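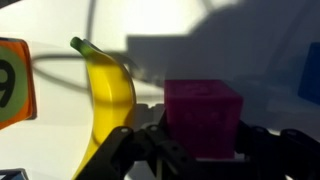 A toy banana and a small magenta block.

Toy libraries should stop charging for missing pieces

The toy library in Trindadton lends to 220 families out of two rooms behind the Phelan Street pool. My household has been one of them since my older child was a baby. Membership is cheap, the hours are decent, and the shelves are better stocked than any store within an hour's drive. I would like it to do well. I also think its rule on missing pieces is a mistake, and it is the same mistake I have seen at other toy libraries in the state.

The rule goes like this. Each toy is checked in against a card listing its parts. If a part is missing, the borrower has 15 days to bring it back. After that there is a charge, and no more borrowing until the charge is paid. The amount depends on the toy. For a play food set it is a couple of dollars a piece. For a train set or a marble run it can be more than a year's membership.

The case for the rule is easy to make. Toys cost money. A puzzle with a hole in it is a bad puzzle. If there were no penalty, people would get careless, and the careful members would end up paying for the rest. I believed all of this for a long time, and some of it is still true.

What changed my mind was noticing what people borrow. Parents with one calm child take out the big sets. Parents with three children, or with a toddler who throws, take out the ride-on truck, the drum, and the large foam shapes. They have worked out which items can't come back short. The best toys in the building go home with the families who already have the most room and the most time to look under the couch. The rest pay the same membership and get the drum.

Some families also just leave. A child loses a felt mushroom in August, the parent means to look for it, the 15 days go by, and then there is a small debt and an awkward conversation waiting at the desk. Plenty of adults will avoid an awkward conversation for years. When they stop coming, the library loses the membership fee and often the rest of the set, too.

Public book libraries have been through this argument already, and many have dropped late fines. A toy is a different thing from a book, I grant that. A book with a missing chapter is close to useless. But most toys aren't like that. Take play food. If the tomato is gone, the kitchen still works. Children do not audit. A child who wants soup will make it with a banana and a block, and will serve it to you, and you will have to eat it. Building blocks are the same. A set of a hundred and a set of ninety-six are the same toy.

So I would sort the collection into two groups. Puzzles, board games, and anything that stops working when a part goes missing would keep a charge, set low and posted on the box. Everything else would have no charge at all. Returned toys would get a quick look for breakage and dirt, and the part cards for those toys could go in the recycling. When a set gets too thin, it gets merged with another thin set or sold for a dollar.

The money is the usual objection, so I will deal with it. According to the library's annual report, it spent a little over 4000 dollars on new and replacement toys last year. Missing-piece charges brought in 457 dollars. Against that, set the desk hours spent counting wooden carrots while a line of people with strollers waits. Anyone who has stood in that line at half past four knows what it costs. Eight or nine new memberships would cover the lost income, and I think they would come, or come back.

I have heard it said that children should learn to take care of shared things. I agree, and mine are learning. They pick up at the end of the day, and they help me pack the bag. A bill sent to me two weeks later teaches them nothing, as they don't know it exists.

The library reviews its lending terms each spring, and members can put suggestions in the box by the door. Mine is in there.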